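Who is the star rating for? Notes for the Letach small lets evening
Shahzad Kakakhel, 13/07/2024 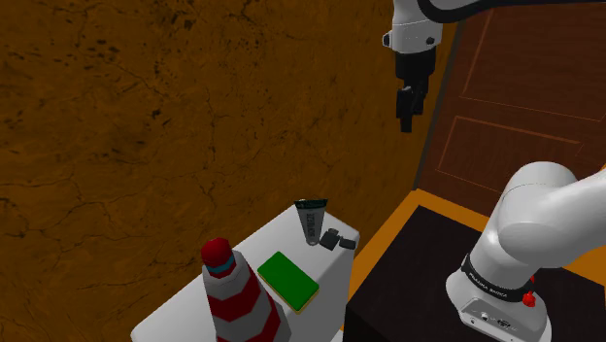 Start with the letter. Most of you got the same one from Guvent in spring, offering to grade your cottage out of five stars. Ask for hands up: who paid? Who got a single booking they could trace back to it?

(Wait. Let them grumble.)

My own place is Bedia, sleeps four, up the lane behind the chapel. I paid for the grading two years running. The first year we got four stars. The second year we got three, having changed nothing except the kettle and the bathroom blind. I wrote to ask why and was told that "guest expectations had moved on". Read out the rest of the reply if there's time, it's short.

Now the figures. Guvent's brochure says graded cottages fill more nights. More than what? It doesn't say. I'd guess the people who pay for grading are also the people who answer emails the same day and have decent pictures up, so of course they fill more nights. Go slowly here, last time I rushed it and lost the back row.

What I did instead of arguing: read my guest book and the online comments, 134 of them going back to when we opened. Stars came up in 5. Parking came up constantly. So did the mattress, and whether the dog was really welcome or only put up with. One couple wrote a page and a half on the bread knife.

Mention Sung here. They run the booking site a lot of us use, and they have their own badge now, which costs nothing but goes only to owners who let them set the price in October. I tried it for one season. Bookings up a bit, takings down a bit. Someone will say I should have given it longer. Maybe so, but I'd like to see one set of accounts from anyone who did.

Costs. Over the years I have put £2718 into gradings, badges, plaques and the little leaflets that go with them. A new mattress was a good deal less than that and people wrote to me about it.

Be fair at this point. If you let to overseas guests through an agent, the agent may insist on a grading, and then you haven't much choice. Also the inspector who came to us was pleasant and spotted a loose stair rod. I'd have paid him for that alone, though not what I was charged.

Before you renew, ring and ask for three things in writing: what they check, who checks it, and how many places went down a grade last year. I asked all three and got an answer to the first.

Questions, some 20 minutes. If the man from Guvent is in the room, let him go first. Don't get drawn on hot tubs.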